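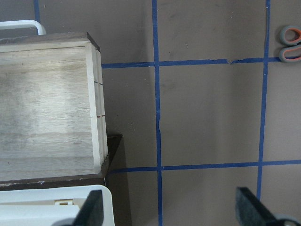
The pale wooden box on its dark brown base, with the scissors at the back.

The Taped Table at Brekero, Room 37
05/10/2023
By Dalibor Bednárik

The table in Room 37 is used for placing and moving small household items: boxes, trays, baskets, a few hand tools. It has a plain taupe top and is marked into squares with blue painter's tape. The things that stay out most of the time are a light wooden box, the dark brown base it stands on, and a white plastic tray with a handle at each end. This page covers those items and the table under them. People who have only worked in the Stoyanova building will find the layout here a little different, mainly in how much of the surface is taped.

The box came to us from the Nanus storeroom, where it held sanding supplies. It is light wood with the grain running sideways across the large face. The finish is uneven, and some patches of the face look lighter than others. The top has a darker brown edge. On the narrow side there are two short lines across the wood. We use them to tell which way the box is facing, and they should be left as they are. When I took the box over I went over the inside corners with 400 paper and left the outside alone.

The brown base is older than the box and has more wear. There are pale scratches and chips along the lower front edge, toward the left. It sticks out past the box on the right, and that is how it is meant to sit. Please don't center it.

The scissors with the orange and gray handles belong to the table. They are for tape only. Paper and packing material get cut at the side counter with the other pair.

The tray is the item people ask for most. It is light, it wipes clean, and the handles are high enough to get hold of when it is full. Venow has two more of the same kind if this one is in use, and they can be signed out for up to a week. Return them empty.

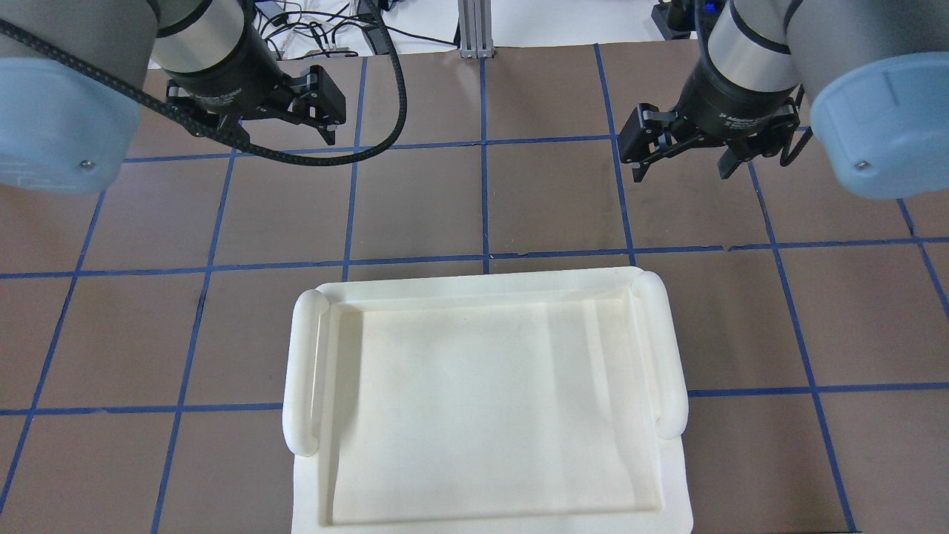 White tray with handles, on the taped tabletop.

The inside of the tray is shallow, with a raised rim all the way around. It will hold small parts, folded cloths or a set of cups without trouble. Tall items tip when the tray is lifted, so those go in the box. The tray is bigger than one square of the grid and always covers several at once. For that reason we give its position by the tape line behind it and don't bother with squares. "Tray below the middle line" is enough for the log sheet.

The grid was laid by hand in one afternoon in December. We bought 200 feet of tape and had a good length left over, which is on the hook inside the cabinet door. The lines were set by eye from two marks at each side of the table, and a few of them wander a little. I considered pulling them up and starting again with a long straightedge. After a month of use it was clear that the small waves made no difference to the work, so they stayed.

The top itself was not refinished before taping. It was washed with warm water and a little dish soap, left to dry overnight, and taped the next day. Solvent cleaners lift the edge of the tape and should be kept away from it.

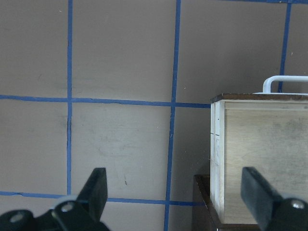
Smudges and small scratches build up in the open squares faster than I expected. Most of the smudges come off with a damp cloth. The scratches are permanent, and a new one is worth a line on the log sheet only if it catches a fingernail. Drag marks usually come from items with a rough underside, and lifting prevents nearly all of them.

The other regular job is checking the places where two strips cross. The tape is double there and the upper strip loosens first. Press it down with a thumb from the crossing outward. If it will not hold, cut out a short piece, wipe the spot dry, and patch it with the same blue tape. Do not patch with the green roll from the Stoyanova building, even for a day.

Replacing a full strip takes 20 minutes if the table is clear. Start from the far side, keep the new strip low to the surface, and lay it over the old position before the marks at the sides get wiped away.
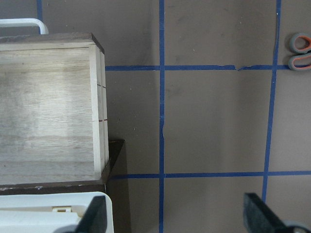
Putting things back

Box: on the brown base, broad face to the front, darker edge up. The two short marks should be on the right as you face it.

Base: at the left side of the table, with its end showing past the box. It is heavy enough that it seldom moves, but check it after cleaning.

Tray: anywhere on the grid during the day. At closing, wipe the rim and the handles and return it to the cabinet if it came from there.

Scissors: at the back, closed.

Log sheet: on the clipboard by the door. Write the item, the position and your initials. Sheets are kept until the end of the year and then recycled.

Contact: Dalibor Bednárik, Brekero, Room 37 | © 2023 Brekero | Back to top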